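4.2 Collection of grasp attempts in clutter

The grasp network of Skernorus needs examples of both good and bad contacts, and for this reason we let the robot work on piles of mixed household objects for long periods. The cell has two gray bins, one behind the other, and they are held on the work surface with bar clamps. The objects are moved from one bin to the other until the first one is empty, and then the direction is changed. In total we recorded 3445 attempts in this way. The set contains the Femdale objects, which are mostly brushes and small blocks, and also a group of soft packages that we added ourselves.

For each attempt the planner proposes 42 candidate poses, and the one with the highest score is executed. When an object stands close to a wall, the fingers have very little free space, and the planner must choose between a tilted approach and a push toward the center. Figure 3 gives the view of the fixed camera during an attempt near the right wall of the front bin. A small crumpled item lies next to the upper finger, while the brushes and the blue object lie away from the grasp. 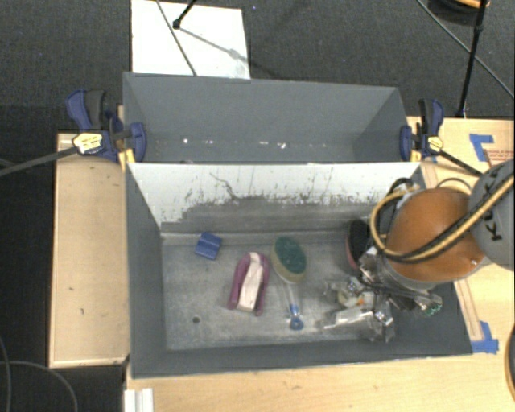
Figure 3. Gripper with transparent fingers inside the front bin. The orange and gray parts belong to the KUKA arm.

4.3 Labels and filtering

An attempt is labeled as success if the object is still between the fingers after the arm was lifted and held for a short time. We compare the finger opening with the value for an empty grasp. This test is not reliable for very thin packages, so these cases were checked again by hand with the Pinto viewer. Attempts in which two objects were lifted together are kept, but they have a separate label and are not used in training.

The first 10 attempts after every change of direction were removed, as the camera exposure was not yet stable. From the remaining data, about 70 percent was used for training and the rest for validation. The same split is used for the Gamance baseline in Section 5.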